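Notebook, bench 2. May. Equipment plan, third attempt

Present: me, and Shanthi for the first half, until she saw the spreadsheet. 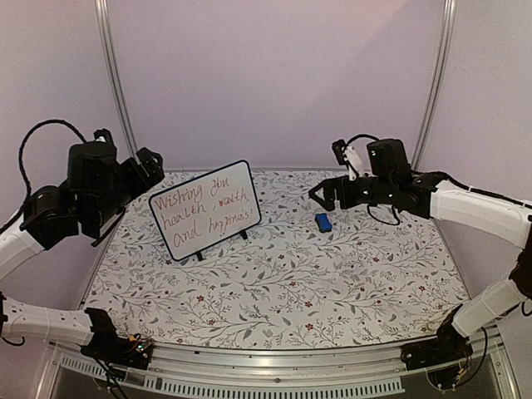 The request form wants one number per line and one sentence per number. I have until the end of the month to produce both. Last year's form went in with a line that read "misc. robot" and came back with a question mark on it, which I have kept.

Starting from what we have. Two arms, one table, one wrist camera on the right arm, one floral mat. The whiteboard wiping task runs on this setup and will keep running on it whatever gets approved, so anything I buy has to bolt on without moving the bases. Moving the bases means recalibrating, and the last recalibration ate the better part of a week and one friendship (since repaired).

What we want, in the order people shouted it:

Second wrist camera, for the left arm. Everyone agrees. Right now the left gripper works by faith. When it has hold of the board and the right one has the eraser, the only close view we get is of the eraser, which was never the difficult half. Same model as the right, please. Grigoris wants a better model. A better model means two drivers, two mounts and two sets of exposure settings, and he won't be the one maintaining them.

Spare servos. The Plosico quote allows for 2 per arm. I would like more for the wrist and fewer for the shoulder, going by what has died so far, but they sell them as a set and the person on the phone sounded hurt when I asked. Leave it at the set.

Gripper fingers. We print our own. Cost of filament only, except that I've never once written down how much filament, so I can't put in a figure. Action for me: weigh the spool before and after. Action for me from last year: same.

Cabling. See below, it got its own argument.

Surfaces. The mat is fine. It is very busy to look at, all stems and blossoms, and we did choose it for that. Shanthi wants three or four more with different patterns so the policy doesn't decide that whiteboards only live in gardens. Cheap. Approved by me, to the extent that I approve things. Please buy them from a household shop and keep the receipt. The lab supply catalog has a "patterned work surface" and I don't want to talk about the price.

Whiteboards. We need more of these as well, in other sizes, with and without the little legs. The one we've got tips if the eraser comes in too high, and I'd like to know whether that's our problem or the legs'. Also markers. The red-brown one is what was in the drawer. Whoever is writing the messages, thank you for "Wishing you health, wealth, and happiness!" I'd been going to put "TEST" again. I note that wealth came out a brighter red than the others and I choose to read it as a comment on this form.

Third table. Grigoris's idea, and he has a point: one table means one task at a time, and changing over from wiping to anything else costs a morning. Andreadis will build the frame to match the existing one, same poles, same slotted front rail. Their quote came back at 3,454 for frame, rail and walls, no arms. It's a lot for something whose main job is to be plain. I asked whether they could do it without the walls. They said yes, for 200 less. So the walls are 200 and the poles are evidently made of something holy.

(Yes, I know it would be our second table. The one with the kettle on it counts.)

The cable argument, for the record. Shanthi's position is that loops of cable over the wrist are a snag waiting to happen and we should buy the Plider sleeves and a proper routing kit for both arms. Mine is that the loops are there to give the joint slack, and a sleeve that's too stiff will fight the servo at the end of its travel. We went back and forth on this for longer than the kit costs. The kit costs 100. Result: we buy one kit, fit it to the left arm, leave the right as it is, and compare after a month. If the left arm starts sulking at full rotation I get to be unbearable. She has the same right in the other direction.

Emergency stop. We have one. It works. I want a second on the far side so that the person who is nearest to the problem isn't also the person furthest from the button. Killport do a boxed one with a long lead. Waiting on their price. Put this one at the top of the form, whatever it comes to, and don't let anyone trade it for mats.

Covers for the boards by the arm bases. The electronics down there have been bare since we put the thing together and we've all got used to it, same as you get used to a missing stair. Print two covers. Again: weigh the spool.

Things I struck out:
- a turntable (nobody could say for what)
- a force sensor for the right wrist. Would love one. Would answer the question of how hard the eraser is pressing, which at present we judge by squinting. It would also cost more than the arm it sat on. Next year, with its own paragraph and some begging.
- new chairs. Different budget, apparently. I've been told which one and it doesn't exist.

Order of asking, then: stop button, left camera, servo set, cable kit, mats and whiteboards, and the table last with its own page. If they cut from the bottom we lose the table and keep a bench that works. If they cut from the top I'll bring the question mark in and frame it.

Still open:
Grigoris to ask Andreadis if they'll hold the quote until the form has been through. He gets on with them. I called the rail "the expensive ruler" within their hearing.
Shanthi to send me the model number off the right camera, so I can stop writing "same as other one."
Me: lead time on the servos, Killport price, spool.

Later, 4:40. Plosico rang back. Servo set is in stock but the wrist ones ship separately. Nobody there knew why. Added a line for second postage.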